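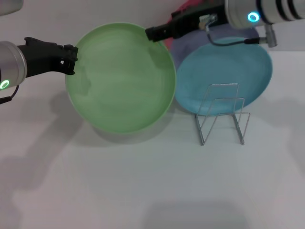
Lesezeit: 2 Minuten

Gostisik – Wortliste für Küche und Haushalt

Hallo! Das hier ist meine kleine Sammlung von Haushaltswörtern, Deutsch und Spanisch, 381 Einträge in einer einzigen CSV-Datei. Angefangen habe ich im Oktober, als Telma Cisternas mich fragte, wie man bei uns zum Abgießen von Nudeln sagt (abschütten, abseihen, abgießen – sucht euch was aus!).

Jede Zeile hat vier Spalten: wort, artikel, spanisch, notiz. Kodierung ist UTF-8, Trennzeichen das Semikolon. Wer Excel benutzt, bitte über "Daten importieren" gehen, sonst sind die Umlaute hin.

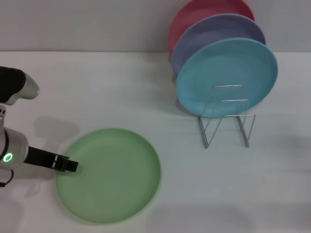
Am meisten Kopfzerbrechen machen mir die Zusammensetzungen. 47 davon stehen noch mit Fragezeichen in der Notizspalte, vor allem die regionalen. Beim Geschirr geht es schon los: Die drei Teller da stehen für mich im Abtropfgestell, Idris Morgan schwört auf Abtropfständer, und der hellgrüne vorne liegt auf dem Tisch. Stehen, liegen, stellen, legen – dafür gibt es im Spanischen gern mal nur ein Verb, also habe ich Beispielsätze in die Notiz geschrieben.

Was noch fehlt: Backzubehör, alles aus Österreich und die Plurale. Die spanische Seite hat Zulema Orellana durchgesehen, Tippfehler sind trotzdem meine.

Nehmt die Liste, ändert sie, druckt Karteikarten draus. Korrekturen bitte als Issue, am liebsten mit Ortsangabe.

Stand: 1. Jan. 2022

8 Kommentare · 60 Mal geteilt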